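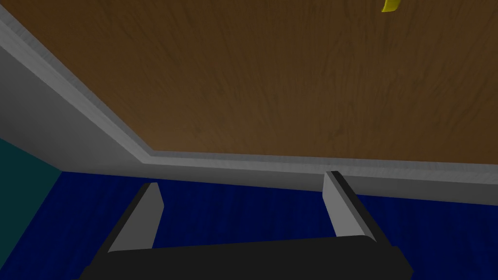

Cleaning and Storing Vinyl Records

Guidance for borrowers of the Mitholm Sound Library

Records should be cleaned before their first playing and again whenever surface dust is heard. Wash your hands and hold each disc by its edge and label only.

1. Switch off the turntable and remove the disc.

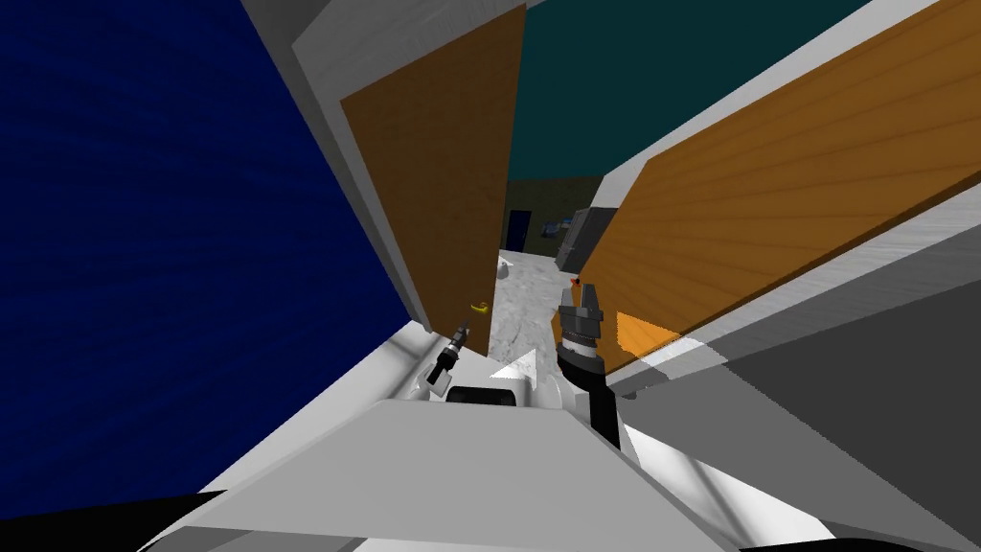

2. Brush along the grooves with a dry carbon-fibre brush, lifting it away at the end of each turn.

3. For marks that remain, dampen a lint-free cloth with distilled water. A 200 ml bottle is enough for 24 discs. Keep the label dry. 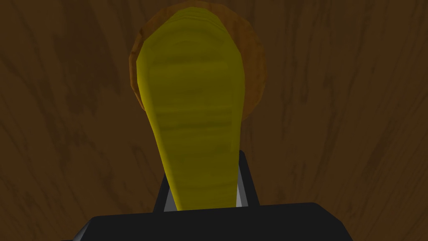 Yellow object held upright between two black fingers

4. Stand the disc in a rack for 12 minutes, then turn it and check both sides under a lamp.

Store records upright in fresh inner sleeves – never in stacks – and away from radiators.
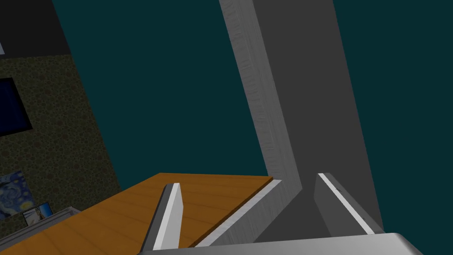 Shellac discs must not be cleaned with any product containing alcohol. Borrowers who are unsure of a disc's material should ask at the Werkholm desk before starting.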